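Search this site
Search

Pleduritz water customers told to keep boiling through the weekend

Aug 21, 2020
By Estrella Camacho

A boil-water notice covering the east side of Pleduritz will stay in place at least until Monday while the town's water department waits for a second set of clean test results, officials said.

The notice applies to 720 homes and businesses east of the rail line, including all of Cárdenas Street and the blocks between the middle school and the Flodarau bridge. Customers on the west side are served by a different tank and can use their water as usual.

The trouble started when a main broke under the intersection of Cárdenas and Mill early Wednesday. Pressure in the east side pipes dropped for several hours, and state rules call for a notice any time pressure falls low enough that ground water could get into the system.

Crews found the break before sunrise and had a new section of pipe in the ground by late afternoon. The old pipe was cast iron and had split along the bottom, said Macario Cisneros, the town's water superintendent.

"It was an old line and we knew it was an old line," Cisneros said. "It was on the list for next year. The ground is very dry right now and it shifts, and that's when these let go."

The first samples were taken Thursday morning at six points in the affected area. Five came back clean. The sixth, drawn from a hydrant near the bridge, showed coliform bacteria. No E. coli was found in any of the samples.

Cisneros said the hydrant had not been used in some time and that the result may have come from the hydrant itself. The department flushed the line and took new samples, which were driven to the county lab. Two clean rounds in a row, taken a day apart, are needed before the notice can be lifted.

Until then, water used for drinking, making ice, brushing teeth, washing produce and preparing food should be brought to a full rolling boil for one minute and left to cool. Bottled water can be used instead. Ice made since Tuesday night should be thrown out, along with any drinks mixed from tap water in that time.

Coffee makers and refrigerator filters do not make the water safe. The county health office said most home coffee makers do not get hot enough for long enough, and pitcher filters are made to improve taste. People who want coffee should boil the water first and then run it through the machine.

Showers and baths are fine for adults and older children as long as the water is not swallowed. The health office suggests sponge baths for babies. Laundry can be done normally. 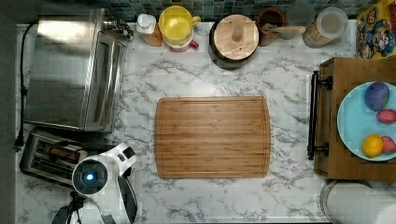 Can dishes still be washed at home during the notice?
A dishwasher is fine if it has a sanitizing cycle or a final rinse of at least 150 degrees. Dishes washed by hand should be rinsed, then soaked for a minute in water with a teaspoon of plain unscented bleach per gallon, and left to air dry.

The same bleach mix can be used on counters and cutting boards where food is prepared, said Ha-neul Bae, an environmental health specialist with the county. She said her office had taken 100 calls by Thursday evening, and that dishes and pets were the two most common subjects.

"Pets should get the boiled water too," Bae said. "Fish tanks are a separate matter. If you need to top off a tank, let the boiled water cool all the way down first and use your regular conditioner."

Free bottled water is being handed out in the parking lot behind the fire station on Mill Street from 9 a.m. to 6 p.m. daily. The limit is two cases per household. Residents are asked to stay in their cars, wear a mask and open the trunk before pulling up. Anyone who cannot drive to the station may call the town office to arrange a delivery.

Bevero, the grocery on Cárdenas Street, ran out of gallon jugs on Wednesday and again on Thursday. Manager Ezequiel Montes said a truck was due overnight and that the store would hold customers to four gallons each.

Montes said the store had also shut off its produce misters and emptied the ice machine at the fish counter. The deli is selling packaged items only.

Restaurants in the area may stay open if they follow a county checklist, which bars fountain drinks and tap ice and requires staff to wash hands with boiled or bottled water. Several that had been doing takeout only since the spring have closed for the weekend.

Montserrat Magaña, who runs a bakery two doors from the break, reopened Friday morning after losing two days. She said she was boiling water for dough in stock pots the night before and cooling it in the walk-in.

"Bread is mostly flour and water, so there isn't a way around it," Magaña said. "I have orders for a wedding on Saturday. It's a small one now, but they still want the rolls."

Mill Street remains down to one lane at Cárdenas. The trench has been filled with gravel and will be paved once the ground settles, probably in the second week of September. Drivers heading for the bridge are being sent around by School Road. Trash pickup on the two blocks nearest the work has moved from Friday to Saturday.

The break was the third on the east side since June. The earlier two, both on smaller lines, were fixed without a loss of pressure and did not lead to notices. The town council set aside money in the spring to replace 22 blocks of cast iron pipe over four years, starting on the west side. Cisneros said he would ask the council at its next meeting to move Cárdenas Street to the front.

That would mean pushing back work on the west side tank, which needs a new roof. Cisneros said he did not yet have a price for making the switch. The meeting will be held by video, and the link will be posted on the town website.

Some customers said they did not hear about the notice until well into Wednesday. The town sent automated calls to land lines and posted the notice online at 7:15 a.m., but the cell phone list includes only people who have signed up. Crews hung paper notices on doors through the afternoon, starting with the blocks nearest the bridge.

Residents can add a cell number to the list by calling the town office or filling out the form on the website. The town will use the same list to announce the end of the notice.

When the notice ends, customers should run every cold tap for five minutes, then run the hot taps until the water heater has been flushed, which takes 30 minutes for a large tank. Faucet screens should be taken off and rinsed. Refrigerator water lines should be run for several minutes, the first three batches of ice thrown out and the filter replaced. Water softeners should be put through a full cycle according to the maker's directions.

The water may look cloudy or slightly brown for a short time after the lines are flushed. Cisneros said customers whose water has not cleared after an hour should call the department, which has someone on the phones overnight through the weekend.

Water bills for the affected homes will be adjusted to cover the extra flushing. Customers do not need to apply, and the credit will show up on the October bill.

Recent stories
Flodarau bridge painting pushed to spring
School board picks three-day schedule for fall
Dry August has farmers cutting hay early
Library adds evening hours for curbside pickup
County burn ban extended
Mill Street paving bids due next month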